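Unit 6 notes: Automation in computer refurbishing
Course reader: Yasmine Ouali

Read before the seminar. The case is Lamito, a shop that takes in retired office desktops, strips them and sells the usable parts. It handles 2,000 towers a month and has 8 people on the benches. Two of the benches now have an arm and gripper from Tetel.

What the job was. A bench worker opened the tower, unplugged the drives, pulled the memory and processor, and sorted everything into trays. Pay was by the hour, with a bonus for finished units. Wrist and thumb strain were the usual complaints, mostly from tight connectors.

What the arm is given. Fixed parts are the easier half of the work — sockets and slots are in the same place on every board of one model. Cables are the harder half. They bend, cross each other and hide the connector underneath.

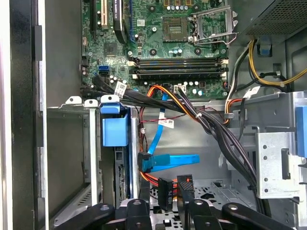

Gripper inside an open tower, among SATA power connectors. The processor socket and all four memory slots are empty.

What changed for staff. Jamshid Karimi had worked the benches for six years when he was moved to the arm stations. His job title stayed the same until July. He lost the unit bonus in the first month, and it was later replaced by a flat station rate. He reports less hand pain and more time standing still. New hires are trained at the stations first, so fewer of them learn to strip a tower by hand.

Note the term "residual task": work left to a person after the rest is automated. Residual tasks are often short and scattered, and hard to put on a time sheet.

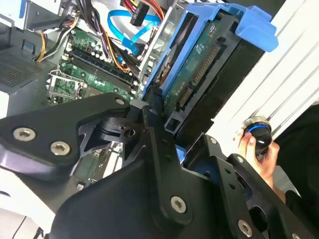 Who should decide which tasks go to the arm?
At Lamito the manager decided alone at first, from time sheets. Bench workers were brought in later and moved cable work back to the manual benches.

For the seminar: bring one residual task from a job you have held. Write down who did it and whether it was paid.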